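4 Fächer einrichten und bestücken

Dieser Abschnitt gilt für das weiße Würfelregal Wonden, sobald der Korpus steht und an der Wand befestigt ist.

1. Alle Fächer ausräumen und mit einem feuchten Tuch auswischen. Keine Scheuermilch verwenden. Leichte Schleifspuren auf den Böden sind kein Mangel.

2. Schrauben an den senkrechten Trennwänden von Hand nachziehen. Keinen Akkuschrauber benutzen.

3. Fächer 45 Minuten offen trocknen lassen.

4. Obst einzeln und nach Sorten getrennt einlegen, Äpfel nicht stapeln. Zum Umräumen einen Korb verwenden, der sich mit einer Hand halten lässt.

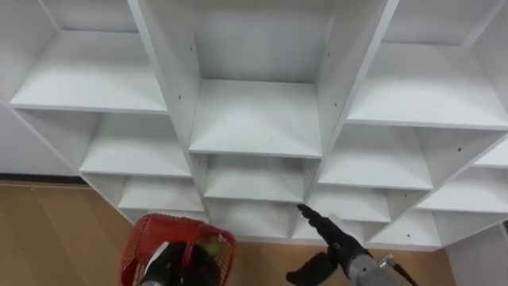
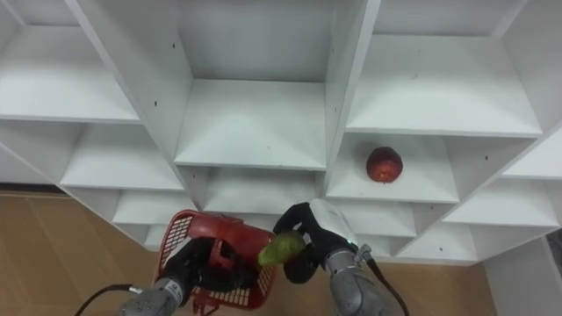 Weiße Fächer, in denen noch Platz für weiteres Obst ist.

Rania Nseir schreibt dazu, sie lege bei sich in jedes Fach ein Stück Küchenpapier, dann blieben keine Ränder auf dem Weiß. Zitrusfrüchte bewahre sie getrennt von den Äpfeln auf, Bananen kämen gar nicht erst ins Regal. Nach Schritt 3 habe sie bis zum nächsten Morgen gewartet, in der Küche sei es im Dezember recht feucht gewesen.

Hinweis: Küchenpapier ist zulässig. Klebefolien und Gummimatten bitte nicht einlegen, sie können den Lack verfärben.

5. Einmal pro Woche alle Früchte durchsehen und weiche Stücke entfernen. Flecken sofort abwischen.

6. Nach 2 Monaten die Schrauben erneut prüfen, danach alle 3 Monate.

ACHTUNG: Nicht auf die unteren Böden steigen. Schwere Gegenstände nur in die unterste Reihe stellen.

Zum Versetzen des Regals siehe Abschnitt 5. Vorher sämtliche Fächer leeren und die Wandbefestigung lösen.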